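Perguntas frequentes: ensinar tarefas ao robô com as garras de mão

Juntei as perguntas que mais me chegam sobre o projeto Estix. Se a sua não estiver cá, escreva-me, costumo responder à quarta-feira!

Preciso de saber programar?
Não! Pega-se numa garra em cada mão e faz-se a tarefa como se faria em casa. O programa guarda os movimentos e eu trato do resto (que é a parte chata, acreditem).

Quantas demonstrações são precisas?
Depende muito da tarefa. Para abrir uma tampa começo com 80 e vejo como o modelo se porta. Para tarefas a duas mãos já cheguei às 1000, com muito café pelo meio.

Para que servem os cubos com os quadrados pretos?
São marcadores. O software lê o padrão de cada face e calcula onde está a garra e para que lado está virada. Por isso peço sempre que não os tapem com os dedos nem com a manga, e que não lhes colem nada por cima (já aconteceu).

Posso trabalhar dentro de caixas ou vitrines?
Pode, e eu até gosto, porque são tarefas difíceis e o robô aprende bastante com elas. Convém é ter cuidado com os reflexos do vidro, que às vezes baralham o seguimento dos marcadores.

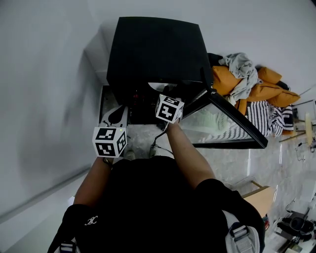

As duas garras à entrada de uma caixa de vidro com a tampa preta levantada.

Se o cubo desaparecer atrás de uma aresta durante um instante, não faz mal. Se ficar escondido muito tempo, repita a demonstração desde o início.

E se me enganar a meio?
Depende do engano! Se deixou cair a peça e a apanhou logo, continue, que essas recuperações são ouro para o treino. Se se esqueceu de um passo, apague e faça outra vez.

Quanto tempo dura uma sessão?
Eu faço blocos de 12 demonstrações e depois paro para esticar os braços. Mais de 36 seguidas não recomendo a ninguém, os movimentos começam a sair tortos.

Também dá para fazer por controlo remoto?
Dá, com o comando Nasr, mas por enquanto só no laboratório de Cleltville. É mais lento e leva uma tarde a ganhar o jeito. Em agosto queremos abrir o mesmo posto em Sunosmont, depois aviso aqui na página.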